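Rapport de projet : moins d'eau à la vaisselle, mode d'emploi pour une colocation 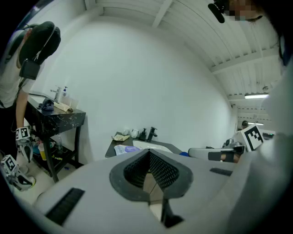 Une colocataire, dès la première réunion, nous a dit que l'eau ne coûtait presque rien et que nous ferions mieux de nous attaquer au chauffage. Elle n'avait pas tort sur les prix ! Mais c'est justement sa remarque qui nous a donné envie de mesurer, et notre groupe s'est lancé en novembre avec un sujet très simple : combien d'eau passe dans un évier d'étudiants, et combien pourrait ne pas y passer ?

Le terrain

Nous avons travaillé dans 2 logements de la résidence Nimside. Les deux cuisines ont le même évier et le même robinet, ce qui nous a bien arrangés pour comparer. Sous chaque évier, nous avons posé un petit compteur Brikden, prêté par l'atelier de l'école, avec un relevé tous les soirs à 20 h dans un cahier accroché à la porte du frigo (un cahier papier, oui, et il a survécu à une casserole de sauce tomate).

Première période : on ne change rien

Pendant 20 jours, chacun a fait la vaisselle à sa manière. Total pour les deux cuisines : 2118 litres. Nous étions stupéfaits ! Les relevés du cahier montrent surtout de gros écarts d'un soir à l'autre, et les pires soirs sont ceux où l'on rince chaque assiette sous le filet d'eau en discutant. Le repas lui-même compte peu — un plat de pâtes pour six peut demander moins d'eau que trois bols de céréales lavés séparément.

Deuxième période : la bassine et le mousseur

Nous avons ensuite installé un mousseur sur chaque robinet et adopté une règle affichée au mur : une bassine pour laver, une bassine pour rincer, robinet fermé entre les deux. Même durée, mêmes habitants. Résultat : 900 litres de moins. Le logement du haut a joué le jeu tout de suite, celui du bas a mis plusieurs jours à s'y faire, et la courbe le montre très bien.

Ce qui reste fragile

Le compteur ne distingue pas la vaisselle de l'eau des pâtes ou du café. Nous avons aussi perdu un relevé, remplacé par la moyenne de la veille et du lendemain. Et puis se savoir mesuré change forcément les gestes, même pendant la première période.

La suite

L'association Enance nous propose de refaire l'essai dans un autre bâtiment, cette fois sans affichage, pour isoler l'effet du mousseur. Nous avons déjà préparé les cahiers, et le tableur de calcul est prêt à resservir.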